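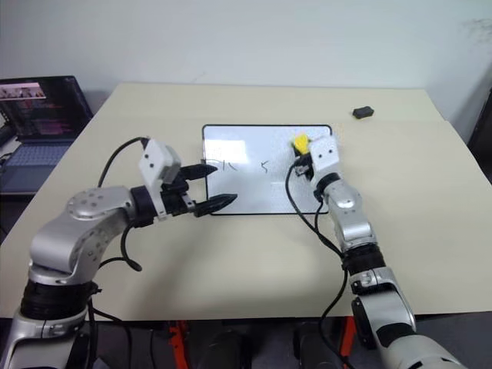
Plainte pour vol de vélo classée sans suite, que faire ?

melis_44
Bonjour, on m'a volé mon vélo en mars dans le local fermé de ma résidence, rue Skatmont. J'ai déposé plainte au commissariat le lundi suivant, avec la facture (610 euros) et le numéro de cadre. Je viens de recevoir un avis de classement sans suite, motif « auteur inconnu ». Or le syndic a une caméra dans le hall et personne ne lui a demandé les images. Est-ce que je peux contester ? Et l'assurance peut-elle refuser de payer à cause de ce classement ?

Cinetberg
Oui, vous pouvez contester. Il faut écrire au procureur général près la cour d'appel, en recommandé, avec une copie de l'avis et le numéro de parquet qui figure dessus. Signalez la caméra et donnez les coordonnées du syndic. 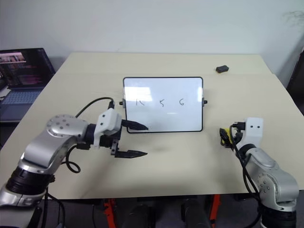 Appelez aussi le syndic tout de suite. Les enregistrements sont souvent effacés au bout de 30 jours, parfois avant. Il ne vous les remettra pas à vous, mais il peut les mettre de côté si la police les réclame.
Pour l'assurance, le classement ne change rien en principe – c'est le récépissé de plainte qui compte. Relisez quand même la clause sur les locaux communs et la franchise.

sellberg
Pareil pour moi, classé en 2 semaines. L'assurance m'a versé 230 euros, vétusté déduite. Je n'ai pas contesté, pas le courage. Regardez les annonces d'occasion, on ne sait jamais.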